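A morning at the Birnthorpe film archive

I'd been meaning to go to the Birnthorpe open day for years and always found out about it a week too late. This time a friend forwarded me the notice in March, I booked the same evening, and off I went on the number 46 bus with a cheese sandwich and far too many questions.

The archive sits behind an old dairy, and you'd walk straight past it if it weren't for the sign. They took us round in groups, coats off, no bags (the sandwich had to stay in a locker). First stop was the cold vault, which holds 1479 titles, mostly regional newsreels and amateur films, plus a small run of features that did the rounds of seaside cinemas and then vanished. I lasted six minutes in there before my teeth started going. Wonderful smell, though – vinegar and cardboard!

Inspecting and repairing

After that came the bench room, my favourite part. Every reel gets wound through by hand before anything else happens to it, and you feel for torn perforations with your fingertips. We were allowed a go on a scrap reel. I found two tears and missed a third, and was told kindly that everyone misses the third.

They're halfway through Kulavitz, a silent melodrama about a ferryman that survives in one print with its second reel badly shrunken. The plan is to scan it slowly, a few feet at a time, and put back the original tinting for the storm. I'd have happily stayed there all day.

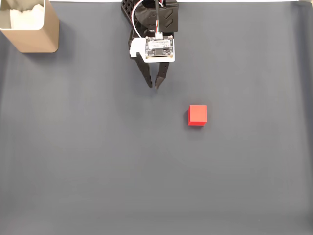 The screening

We finished in the little screening room, 51 seats and every one taken, with a restored short called Arruda. It's a harbour film, no plot to speak of, just boats and men shouting silently at each other, and the piano accompaniment was lovely. The projector broke down once. People clapped when it came back.

Tea was two pounds and the scones had gone by the time I got there, so go to the café first if you visit. The shop has a decent shelf of secondhand film books too, and I came home with a history of the Prollgate studio that I've already spilled tea on.

Recent posts
Matinee notes: three films about trains
Why I still keep my ticket stubs
A wet weekend at the Prollgate retrospective
Subtitles, and my argument with them

Contact | All words copyright of the author | Back to top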